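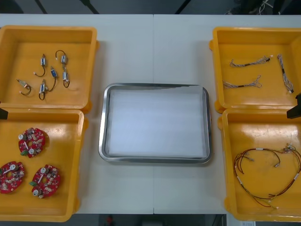

Salamatu Issahaku wrote under my last post that I'd made pinball repair sound way too hard, and that her first machine came back to life with a fuse and a rag. Fair! I got carried away with the scary parts, so let me tell you about the fun ones.

My Zurkwood is still in pieces in the garage and I love it more every week. The left flipper was so weak when I got it that the ball barely made it to the first ramp. I'd blamed the coil and had already priced a new one. Then I took the mechanism apart and found a worn coil sleeve and a link so chewed up it looked like something the dog had been at. New sleeve, new link, a clean end-of-stroke switch (be gentle with those contacts) and wow, what a snap!

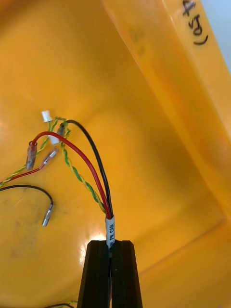 Do you need to know electronics to start? A little helps, but you can go a long way with a cheap meter, a wiring diagram and a habit of switching the machine off before you reach inside. I learned to solder on this thing, and some of my early joints are truly ugly.

The best advice I got was to label every connector before unplugging it. I skipped that on the lower playfield and lost most of a Saturday to two plugs that fit each other's sockets perfectly.

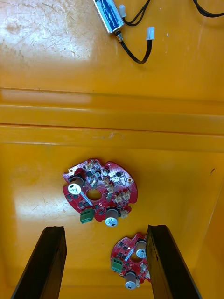
A solenoid and two round red boards.

Next up is the bumpers. One fires late, one doesn't fire at all, and the third goes off whenever I shut the coin door, so I'm starting with the switches underneath. Jocelyn Cruzado lent me her copy of the manual, coffee stains and all, and she's marked up the pages

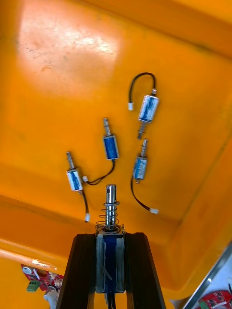

on switch gaps with notes that are better than the printed text. I'm copying them all out before she wants it back in February.

Oh, and the high score at the arcade in Laltville on the same table is still 399 million. Mine is 3 million. I have some practicing to do once both flippers are back in!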